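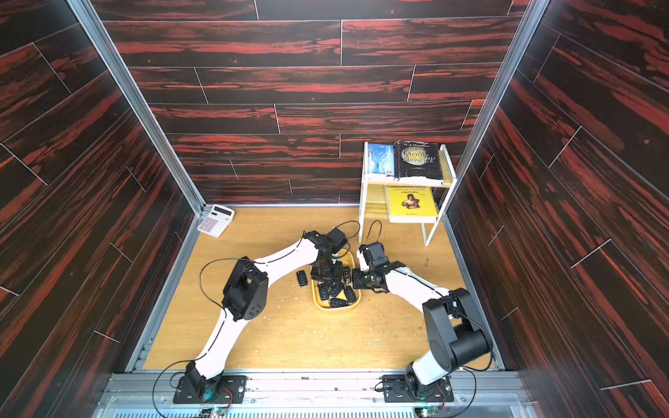
Have you tried slowing the left arm down yet? On our Bruvik cell the same fault went away at half speed. – Villanueva desk

Yep, tried that first! I ran 13 passes at half speed and the left gripper still faulted with "grip lost" (both arms run the Novgate controller, and the right one is fine). It always trips when the fobs are bunched up, so I spread them out and went again.

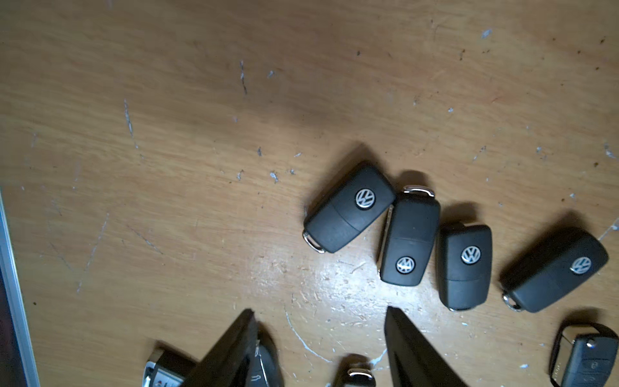 Wrist view, fobs on the board

Then I got into the settings. Somebody had the close force at 100, and our notes from April say 200. No idea when that changed. I put it back, power cycled both arms and loaded the Wivitz job again. 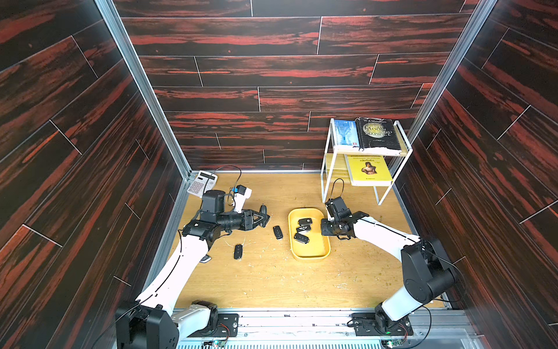 Step 4: Re-zero the grippers

Did this with the e-stop within reach, because the left one jumped on me last time. It came back some 10 ticks off, so I saved the new zero and cleared the log. No fault so far, but I've only done a few picks and I'd like to leave this ticket open overnight.

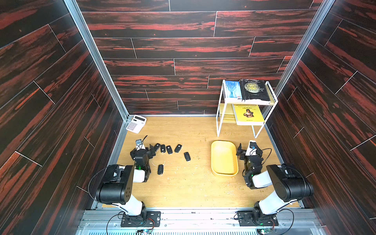
Fixed view, both arms and yellow tray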